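Kulteo Household Scene Pack, Bathroom Set
Simulated rooms for training and testing home robots
By Rillevar

Home / Scene packs / Household / Bathroom Set
Updated Saturday, March 27, 2021

If you have ever tried to teach a robot to tidy up a bathroom, you already know why we made this one. Bathrooms are small, shiny and full of little things that roll. They are also the room our customers asked for most after the Kitchen Set came out, and we spent a good long winter getting it to a place where we felt happy putting it on the shelf next to its older sibling.

The Bathroom Set gives you 30 base rooms, each with its own layout, wall color, fixtures and loose items. From those the shuffler can build as many variations as you have patience for — it moves the clutter, swaps the faucets, turns the lights down or up and picks new pictures for the walls. You choose how much of that you want. Some teams like to leave everything fixed for the first few weeks and only start shuffling once their arm can reach the counter without knocking the soap into the basin, and that is a perfectly good way to go about it.

We kept the shapes simple on purpose. Counters and sinks are plain solid blocks with clean collision edges, so the physics stays steady and an ordinary desktop machine can run several rooms side by side. The metal parts got more of our attention, because reflections are where so many vision models lose their way. Toothbrushes, caps, cups and small dishes all come as separate loose items with their own weight and friction, and you can change either one in the settings file. 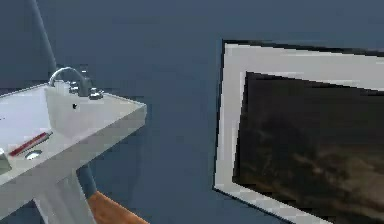 Dim rooms are the ones I'd keep, and I'd happily trade half of the bright ones for more of them, wrote Paracha on our user board in January. Our grasp scores looked wonderful until we turned the lights down, and then we found out how much the model had been leaning on strong shadows. My one complaint is that the thin items take some fiddling with friction before they behave.

That complaint was a fair one, and the new version ships with softer contact settings for anything thin or flat. If you liked the old behavior, it is still in there under "legacy contact," and we have no plans to take it out.

What comes with it

30 base rooms, with sinks, vanities, mirrors, shelves and wall decor
200 loose items, sorted by size and by how hard they are to grip
100 ready-made tasks, such as picking up a toothbrush, setting a cup upright or turning a faucet handle
Wrist, head and fixed camera presets, all adjustable
Object labels and depth for every camera
A short setup guide, and a longer one for people who enjoy that sort of thing

What you will need

The Kulteo player, version 3 or later, on Linux or Windows. A graphics card helps a great deal, though the rooms will load without one if you are willing to wait. Arm models are sold separately, and any arm you already use with the Kitchen Set will drop straight in. If you bring your own, the importer reads the usual robot description files and will tell you in plain words when a joint looks wrong.

Price and licensing

A single lab license is $300 and covers everybody working at one address, students included. Kitchen Set owners pay $200. Updates are free for as long as we keep making them. You may publish pictures and results from the rooms as much as you like, and we love seeing them, but please don't pass the room files themselves along.

Works well with

Sasenach Task Logger, for keeping track of long overnight runs
Kulteo Kitchen Set
Kulteo Hallway and Laundry Set (coming later this year)

Not sure whether it suits your project? Write to us through the contact form and tell us a bit about your arm and your tasks. We can set you up with two trial rooms, and they don't expire.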